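From: Feven Mekonnen
To: gripper-users
Date: April 29, 2023
Subject: Re: Handles for the hand-held grippers, old or new?

Leonidas Sotiropoulos wrote:
> We have to order handles for the next batch and I would like to settle
> on one type. Has anyone used the arched handle for a full session with
> cloth? Gerardo thinks it puts too much weight on the wrist. Also, is
> the wide lens still worth having now that the Pimdale people have gone
> over to the narrow one? Hawi needs an answer before she sends the
> drawings to Serness.
>
> Leonidas

Hello Leonidas, hello all,

We have used the arched handle for 19 sessions now, nearly all of them with cloth and soft things, so I can answer the first part fairly well. The second part less so.

On weight, Gerardo is right for the first day or two. The arch puts your hand further back than the straight grip did, and if you hold it the way you held the old one you end up lifting with the wrist. Adanech had a sore thumb after her first long session and went back to the straight handle for a while. Once she moved her elbow in and let the arm take the load she had no more trouble, and she now prefers it. I would put a line about this in the setup sheet.

Where the arch does well is in small rooms. You can turn the tool over a bed or into a corner without knocking your knuckles on the wall, and we did that a lot with the straight one.

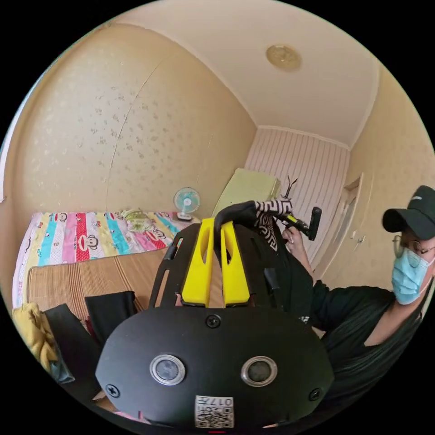

Picking cloth up is easy with either handle. Letting go of it is the hard part. Thin fabric clings to the finger pads, and people shake the tool to get it off, and then the tracking jumps. We lost some 500 clips to this before I noticed what was going on. The pads from Takács let go more cleanly than the ones that came in the kit, but they wear faster on rough weaves. I would buy spares.

As for the lens, I would keep the wide one. Bedding is large, and with the narrow lens you lose the far side of a blanket as soon as you lean in. I know straight lines come out bent near the edges, and the corners are black and no use to anybody, but the calibration deals with the bend well enough for us. What Pimdale do is mostly small parts on a bench, so the narrow lens may well suit them better. I haven't tried it on that sort of work.

Two smaller things for Hawi before the drawings go off:

The screws that hold the handle work loose. We check them at the start of each session. A thread lock would be better, if Serness can supply the handles with it already on.

Please ask for the cable channel to be 2 mm deeper. At present the cable sits proud and catches on loose weaves.

I can't say anything about the Vurkdale controller yet. Ours came with the wrong plug and is still in its box. If someone else has it running I would like to know how it copes with dropped frames.

I can post one of our arched handles to Gerardo if he wants to try it for a week. Let me know which address.

Feven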